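Two grippers and one long waiting list

Lauri Saarela answered my call from the back room of Nosport, where he is responsible for the rental kits. He had promised me half an hour and he gave me almost two. I wanted to ask him about Kumomeck, the pair of handheld grippers which the company lends to people who want to record housework for teaching robots.

The idea is easy to explain. A person holds one gripper in each hand and does an ordinary task with them, and the recording goes later to a robot which should learn the same task. No robot is needed in the room.

"The first question is always how heavy it is," Saarela told me. "After this comes the question how long it takes to learn. I say to people, give it one evening. On the first evening you drop everything. You drop the soap, you drop the cup. Then your hands understand that they have become shorter in fingers and longer in arms."

The kit comes with two grippers, their markers already fixed, and a printed booklet. The markers are white cubes with black and white square patterns on the sides, and the software uses them to know where each hand is. Saarela asks customers to keep them clean, and he repeats this in every message he sends. Toothpaste, he said, is the worst enemy.

I asked why the bathroom is so popular among his customers. He thought about it for some time.

"In the kitchen everybody has recorded already. The cup, the plate, the spoon. But a toothbrush is thin, it rolls, and it must be held at the right place. If you hold it too strong it turns in the jaws. For me this is a better test of a gripper than any box."
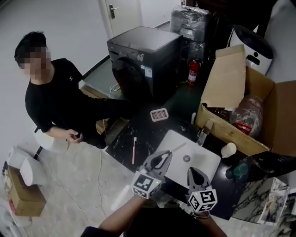 Nasrin Sharifi sees the matter less warmly. She rented the kit for two months and told me that the grippers are good but the booklet is not. It explains well how to charge them, she said, and says almost nothing about how to work near a basin, where one must reach low and the wrists become tired quickly. She would also like softer pads on the jaws for smooth handles.

When I read this to Saarela, he did not argue. "She is right about the booklet. I wrote it, so I can say it. The new one has three pages only about the wrists."

And the pads? These he has tested from a supplier called Naretmont, and he is not yet satisfied. They hold well, but they wear out too early for a rental kit which goes from home to home.

At the moment the shared library of Kumomeck has 2,536 recordings. Customers decide themselves if they want to add theirs, and they pay less if they do. The next collection, which has the name Carhuamaca, will be for washing and folding, and it should open in June.

Before we finished I asked if he uses the grippers at home. He laughed and said that his family has forbidden them at the breakfast table.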